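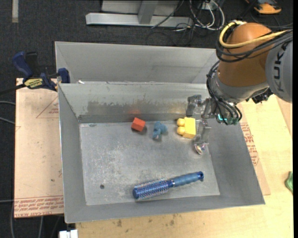 Call for Participants: The Fairweather Sleep and Shift Work Diary Study

Do you work nights, or earlies, or one of those rotating patterns that never lets your body settle on a bedtime? We would love to hear from you. Starting in December, our small team in Ilthorpe is running a diary study on how people who work odd hours sleep, eat and spend their time off, and we are looking for 145 adults in and near Ilthorpe and Skestow to keep a simple diary for us.

Who can take part

You can join if you are 18 or older, have worked shifts for at least a year, and expect to stay in the same job until the diary is finished. It doesn't matter what the job is. Nurses, bakers, drivers, cleaners, warehouse staff, security guards, people who answer phones at three in the morning - you are all welcome, and so are people who love their hours and wouldn't change them for anything. We are sorry to say that we can't include anyone who is pregnant or who is being treated for a sleep disorder, as both affect sleep in ways this study isn't set up to look at.

What you would be doing

The diary runs for 4 weeks. Each time you wake up from your main sleep, you fill in one page: when you went to bed, when you think you dropped off, how often you woke, what you ate before and after your shift, and how you feel. Most people who tried the draft version needed five minutes or so, though a few got chatty in the comments box, and we enjoyed those pages very much. You can use the paper booklet or the web form, whichever suits you, and you may switch partway through if you get tired of one of them.

We will also ask you to come in twice, once before you begin and once when you are done, for a conversation of less than an hour. Soo-ah Yoon and Sotiris Economou do the interviews and will happily fit them around your shifts, so please don't be shy about asking for 7 a.m. or late in the evening. There is tea, and there is parking behind the building.

Payment

You will receive $145 when you hand in your diary and come to the second conversation. Missing a page here and there is fine - life happens - and you will still be paid in full. Bus and train fares are paid back on the day, so do hang on to your tickets.

Your privacy

Your name is kept apart from your diary, and your employer will not be told that you took part. You can leave at any point without giving a reason.

How to sign up

Call the study office and ask for Cadi Llewellyn, or leave a message with your first name, your usual shifts and a good time to call back. If you would prefer to talk in Italian, Natalina Fiore can take you through everything. Questions about the ethics approval should go to Mali Watkins at the same number.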